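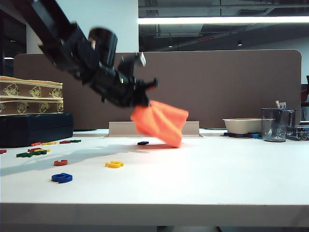
Letter pieces, patterned boxes and an orange cloth held up over the white table, Farooqui Room

Letter Sets and Table Materials: Frequently Asked Questions

Erkwood Learning Resources lends letter sets, storage boxes, cloths and carrying cases to nurseries, schools, childminders and families. The questions below are those most often put to the loans desk. Borrowers are asked to read the sections on cleaning and returns before their first loan.

BORROWING

Who may borrow from the collection?

Any nursery, school, registered childminder or family living or working in the Erkwood area may join. Groups outside the area may apply in writing and are considered individually. Membership is in the name of one adult, who is responsible for all items on loan under that name.

What is included in a letter set?

The collection holds 680 letter sets of several makes and ages, and their contents differ. The standard Lolel set has 42 pieces, in lower case, with additional vowels. Older sets may contain fewer pieces, and some include strips and plain shapes as well as letters. The number of pieces is written on the card inside each box. Please use the card as your guide and disregard any number printed on the packaging.

Are the letters foam or plastic?

Both kinds are held. The card states which kind you have been lent. Please tell the desk when booking if you have a preference, particularly if the set will be used by children who still put objects in their mouths. Foam sets are not lent for use with children under three.

Are the colours significant?

In the Lolel sets, no. The colours are mixed within each set, and a red letter in one set may be blue in the next. Settings that use colour to separate vowels from consonants should ask for a sorted set. There are few of these and they are usually reserved well ahead of each term.

May I choose the box?

Boxes are allocated by the desk. Several are card boxes printed with cartoon characters, and children often ask for a particular one. We regret that requests of this kind cannot be recorded on the booking.

How long is a loan?

Four weeks for families and six weeks for settings. A loan may be renewed once by telephone or in person, provided that the item has not been reserved by another borrower. Items borrowed in February may be kept over the half-term break without renewal.

Is there a charge?

Family membership is free. Settings pay an annual subscription, details of which are given on the membership form. There is no charge for individual loans.

USING THE MATERIALS AT THE TABLE

How should a table be prepared?

A clear, light-coloured surface is best, as all of the letter colours show well against it. Wipe the table and let it dry fully before the pieces are put out. Place the box and the case to one side where an adult can reach them, and leave the middle of the table free.

Should the letters be put out in order?

This is a matter for the adult leading the session. Many practitioners tip the whole set out and allow children to find the letters they know. Others put out a short row and keep the remainder in the box. With a full set on the table, allow space between the pieces. Letters that interlock can be hard for small fingers to separate, and should be pulled apart flat on the table and not twisted.

What is the cloth for?

One cloth is issued with each set. It may be used for wiping pieces and table tops, and many borrowers also use it in hiding games, in which a letter is covered and the child is asked to name the one that has gone. The guidance sheet prepared by Kyung-tae Ra, our early years adviser, contains six such games and is available from the desk on request.

A short version of the best-known game is as follows. Lay out three letters and name them together. Cover all three with the cloth. Draw one away under the cloth and out of sight. Lift the cloth and ask which letter is missing. Begin with letters of clearly different shape, such as s, o and t, and leave pairs such as b and d until the child is confident.

Pick the cloth up from the middle or by one corner and raise it straight up. If it is dragged across the table it will take the pieces with it.

May I use my own cloth?

Yes. Please return ours with the set even if it has not been used.

CLEANING

How should the letters be cleaned?

Plastic letters may be washed by hand in warm water with a little washing-up liquid, rinsed, and laid out on a towel to dry. Foam letters should be wiped on both sides with a damp cloth. Neither kind may be put in a dishwasher, on a radiator or in a tumble dryer. Pieces must be dry before they go back in the box.

How should the cloth be washed?

Wash at 40 degrees with similar colours. Do not use fabric softener. The orange cloths lose a good deal of dye in their first few washes and should be kept apart from white items until the water runs clear.

Before washing, shake the cloth outdoors and feel along the folds. Small letters, the i and l above all, can be carried into the machine inside a bunched cloth.
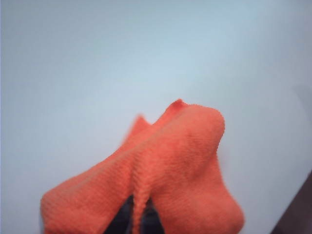

Looped and knitted fabrics also hold crumbs, sand and dried glue close to the base of the pile, and a second shake after drying is advisable. If a loop has been pulled, leave it alone. Cutting it may start a run, and the desk has a needle for drawing loops back through to the wrong side. Fuzzy or lightly frayed hems are accepted as ordinary wear and need not be reported.

Do not iron the cloth. Fold it in four once dry and lay it on top of the letters in the box.

What if the cloth is stained?

Paint and felt-tip marks that remain after one wash are accepted. Please do not use bleach. A cloth that has been used to clear up bodily fluids should be disposed of at once and the desk informed; no charge will be made for the replacement.

Can the boxes be cleaned?

Card boxes may be wiped only with a dry duster. If a card box becomes wet, remove the contents, stand it open in a warm room and let us know on return. Please do not mend boxes with parcel tape, which lifts the printed surface when it is removed.

STORAGE AND CARRYING

How should the boxes be stacked?

No more than two high, with the narrower box on top. Stacks should stand on a firm, flat base and be kept away from the edge of any table in use by children.

What is the dark case for?

Settings that borrow three or more sets in one loan are given a Marnus case for carrying them. The lid should close flat without pressure. If it does not, the contents have been packed incorrectly and should be taken out and repacked with the cloths lying flat. Cases may be used as a low stand for boxes during a session. They must not be sat or stood upon.

Where should sets be kept between sessions?

Indoors, in a dry place and out of direct sunlight. Sheds, garages and parked cars are not suitable.

RETURNS, LOSSES AND DAMAGE

What must I do before returning a set?

Count the pieces against the card, check that all are clean and dry, and place the card on top of the cloth where staff can see it. Returns take place in the Farooqui Room, where each set is emptied on to the table and checked. You are welcome to wait while this is done. It normally takes a few minutes for one set and rather longer for a full case.

I have lost a letter. What happens now?

Please tell us when you return the set. We hold over 2,000 spare pieces and can usually replace a missing letter the same day, although the colour may differ. The first two missing pieces in any loan are replaced without charge. After that a small charge is made for each piece.

Several of our letters have come from a different set. Is this a problem?

No. Sets used in the same room are frequently mixed. Return everything together and the pieces will be sorted here. We ask only that you do not add letters of your own to make up the number.

A letter has been bitten or torn. May it stay in the set?

It may not. Put damaged pieces in an envelope, write the set number on the front and hand it in with the box. Damaged pieces count as missing for the purpose of charges only where there are more than two.

What if the whole set is lost?

Please contact Mared Jenkins, Loans Officer, as soon as possible. Charges for complete sets are decided case by case and take into account the age of the set.

CONTACT

How do I reach the loans desk?

Telephone the main Erkwood switchboard and ask for extension 699, or call in person at the Farooqui Room, ground floor, between 9.30 am and 3.30 pm in term time. The room is step-free and has space for pushchairs. Outside these hours, returns may be left at reception, provided that the box is closed and labelled with the borrower's name. Reception staff are not able to check sets or issue receipts; a receipt will be sent once the contents have been counted.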